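The Skeptical Reader

Do tidy rooms make you more honest? One study says so

You may have seen the headline going around this week: people who sit in a clean, uncluttered room tell fewer lies. By the time it reached my inbox it had turned into advice for bosses, parents and anyone going through a divorce. Clear the room, the thinking goes, and the truth comes out.

I read the paper. It's a shorter trip than the coverage would suggest.

The work was paid for by Sturnel, which sells closet systems and drawer inserts, and was run by a research shop called Wendlow. They signed up 534 adults through an online panel and invited them to a rented office. Once people who skipped the second visit were dropped, 417 were left. Each one rolled a die in private, wrote down the number, and got paid more for a higher roll. Half did this in a neat room and half in a messy one. The messy group reported higher rolls on average, so the authors concluded that they had cheated more.

The die trick is a fair one, and other researchers have used versions of it for years. You can't catch any single person lying, but you can see whether a group's rolls look too good. I have no quarrel with that part. 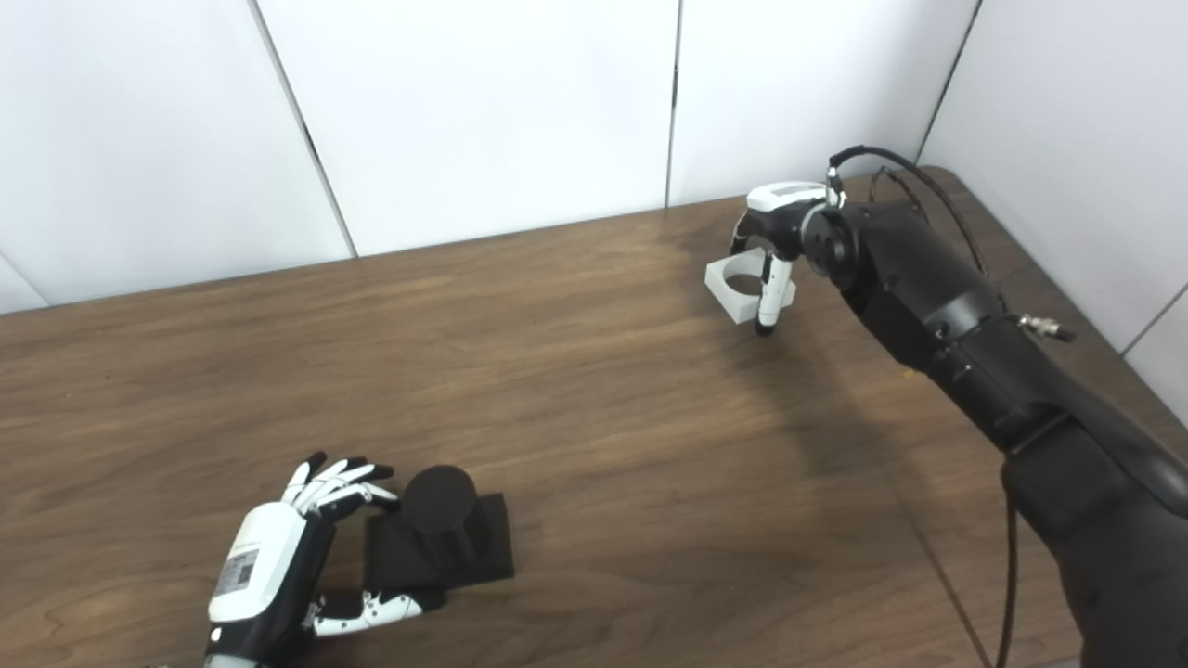
My trouble starts with the people who went missing. The ones who didn't come back weren't spread evenly. Far more of them had been assigned to the messy room, and the paper gives this one sentence near the end. Suppose the careful, rule-following types took one look at the mess on their first visit and decided their afternoon was worth more than the payment. Then you'd be left with a different sort of person in that group, and you'd get the same result without the room changing anybody's behavior at all. The authors say they "have no reason to believe" this happened. They don't say they checked.

Then there's the size of the thing. People in the messy room reported a slightly higher number, by a fraction of one pip. If you left out the participants who claimed a six, the gap shrank to the point where the paper's own test couldn't tell it from chance. You'll find that in a table in the appendix. It didn't make the press release, which went with "Clutter breeds dishonesty."

I'd also like to know what else was measured. The methods section mentions questions on mood, hunger, sleep and how much people liked the person at the front desk. None of those answers appear in the results. Maybe they were dull. But if you ask enough questions and report only the one that came out interesting, something will always come out interesting, and a reader has no way to tell which kind of finding this is. A plan filed in advance would have settled it. I looked for one and didn't find it.
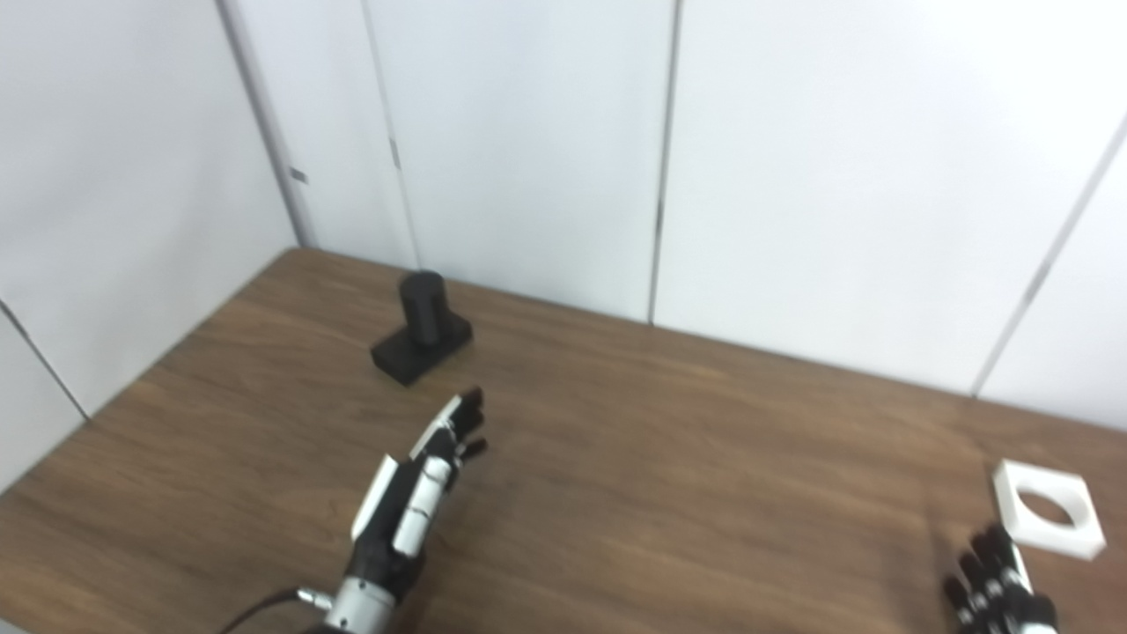 WHAT THE OTHER STUDIES SAY

Messy-room research has a patchy record. The closest match to the Sturnel paper is a larger effort by the Sadowski group, with 1483 people and much the same die task. They found no difference between rooms. To be fair to Wendlow, the Sadowski messy room was fairly tame, mostly papers and coffee cups, and you could argue it wasn't messy enough to bother anyone. That's a reasonable point, and it could be tested by running the study again with three levels of mess. As far as I can tell, no such study is planned.

Meanwhile Zestora, the wellness app, has already added a "declutter for honesty" challenge to its couples program. It cites the Sturnel paper and leaves out Sadowski. I wrote to ask why and got a link to the free trial.

Could your surroundings nudge how you behave? Sure, a little, some of the time. I work better at a clear desk, or I think I do, and I've never tested it. But going from a small average difference in die rolls to telling people their spouse might open up if they'd only clean out the den takes a leap the data can't carry. I'd want to see it repeated by someone who doesn't sell shelving, with the dropouts accounted for and every question reported.

If you've read the full paper and think I've been too hard on it, write in. I'll run the best 2 replies in the next issue, including any from Wendlow.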